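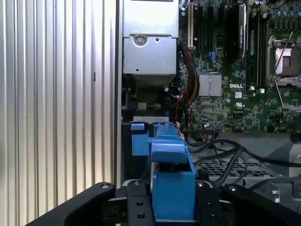
Maribel Mosquera wrote to ask whether a vacuum cleaner may be used to remove dust from a home computer. The Follwood Household Office advises against it, as a household vacuum can build up static and harm small parts. A can of compressed air is preferred.

Cleaning a Desktop Computer at Home

Shut the computer down, unplug it and wait 2 minutes before opening the case. Work on a bare table — never on carpet — and touch unpainted metal on the case before reaching inside.

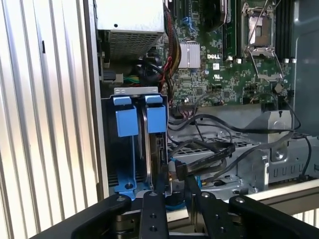

Hold the can upright and use short bursts, keeping the nozzle 3 inches from the surface. Fan blades should be held still with a finger. Dust caught in vents may be loosened with a soft, dry paintbrush kept for this purpose alone. Household sprays and damp cloths must not be used inside the case.

Homes with pets may need to repeat this work every August and again in winter. Empty cans are accepted at the Bresness collection point.

Page reviewed 15 Mar 2022.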